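Stakard Catering Bag Set

Insulated delivery bags for restaurants and bakery cafes that send out group lunch orders. Each set holds 50 boxed sandwiches, with a separate sleeve for cold drinks.

What's included
Two large carriers, one drink sleeve and 5 removable dividers. Item number 372. 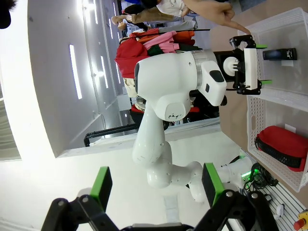

Sizing your order
One set covers a typical office delivery. Franchise groups with several stores usually keep 3 sets at each location so one can be cleaned while the others are out.

Loading
Put hot items in first and close the lid between orders. Dividers slide out for full-size trays.
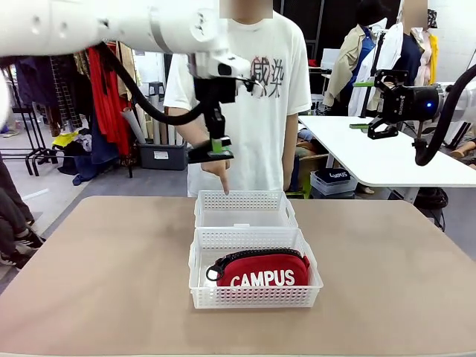 Carriers ship flat and can be stored on any shelf at least as deep as the folded bag. Many kitchens stage orders before they go into the carriers, one container per customer. Two baskets one in front of the other on a table, as in the photo, are enough for a small store. Larger stores may want the Hivoson rolling rack, sold separately.

Care
Wipe the lining with mild soap after each shift. Do not machine wash. Check the closures monthly and replace any that stick.

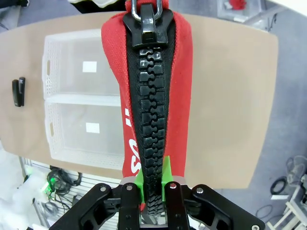 Ordering
Multi-store accounts are handled by Hilde Geerts. Orders placed in September ship from the Clonuro warehouse.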